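Werkstatt-Tagebuch
Lesezeit: 3 Minuten
319 Mal geteilt · 4 Kommentare

April, kurz nach elf abends

Eigentlich wollte ich nur schnell aufschreiben, welche Schrauben ich nachbestellen muss (M3, die langen mit dem flachen Kopf, und diesmal bitte gleich eine ganze Tüte), aber jetzt sitze ich doch wieder mit dem Tee am Küchentisch und habe Lust zu erzählen.

Also, die Datelen. So heißen unsere Handgreifer ja inzwischen, seit Saoirse den Namen mit Edding auf die Kiste geschrieben hat. Die neuen Backen sind gestern aus dem Drucker gekommen, bei 200 Grad und mit etwas mehr Füllung als beim letzten Mal, und sie sitzen endlich so, wie ich es mir seit dem Winter vorstelle. Kein Klappern mehr im Gelenk! Die alte Version hatte immer dieses winzige Spiel, das man in der Hand kaum merkt und das einem dann in der Auswertung die ganze Kurve verzittert. Ich habe die Bohrung zweimal nachgerieben und mich über jedes Häufchen graue Späne gefreut wie ein Kind.

Die Gummipolster sind auch neu. Gwendolyn meinte schon vor Wochen, dass Stoff viel schwieriger ist als die Holzklötze, mit denen wir angefangen haben, weil er nachgibt und sich beim Zugreifen wegschiebt, und sie hatte natürlich recht. Darum jetzt Schubladenfronten und ein Tuch: mit dem Greifer packen, ansetzen, über die Front führen. Das klingt nach nichts. Mit der bloßen Hand macht man das nebenbei, beim Telefonieren, und mit zwei Fingern aus Kunststoff muss ich mich konzentrieren, als würde ich eine Nadel einfädeln. 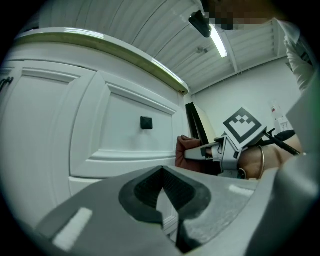
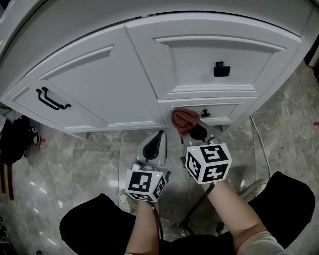 Handgreifer mit Markern und das rotbraune Tuch, am weißen Schrank.

Was mir noch nicht gefällt, ist das Gewicht. 692 Gramm pro Stück mit allem Drum und Dran, ich habe es auf der Küchenwaage nachgemessen, und nach einer halben Stunde spüre ich das bis in die Schulter. Saoirse würde die Markerwürfel am liebsten dünnwandiger drucken. Ich habe ein bisschen Angst, dass sie sich dann verziehen, und wenn die Flächen nicht mehr plan sind, sucht die Kamera sich sonst was zusammen. Wir haben uns darauf geeinigt, einen einzigen leichten Würfel zu drucken und ihn eine Woche lang aufs Fensterbrett in die Sonne zu legen. Mal schauen.

Ach ja, und das Protokollskript! Das hat mir vorgestern einen halben Abend geklaut, bis ich gemerkt habe, dass es bei 3000 Zeilen einfach abschneidet. Die Grenze habe ich selbst eingebaut, irgendwann im Herbst, ganz sicher aus einem guten Grund, den ich mir leider nicht notiert habe. Jetzt ist sie draußen, und seitdem läuft es.

Gwendolyn will die Schubladen beim nächsten Treffen in Davholm zeigen. Mir wäre es lieber, wir hätten bis dahin wenigstens die linke Backe noch einmal neu gemacht, an der Kante steht ein kleiner Grat, an dem ich mit dem Daumen ständig hängen bleibe. Feile liegt bereit. Der Tee ist inzwischen kalt, und die Schraubenliste habe ich immer noch nicht geschrieben: M3 lang, flacher Kopf, dazu Unterlegscheiben und eine neue Rolle graues Filament.

Ähnliche Einträge
Warum das Gelenk klappert (und was die Reibahle damit zu tun hat)
Zu Besuch in der Werkstatt in Larkport
Marker drucken, Marker kleben, Marker wieder abkratzen
Holzklötze, erster Versuch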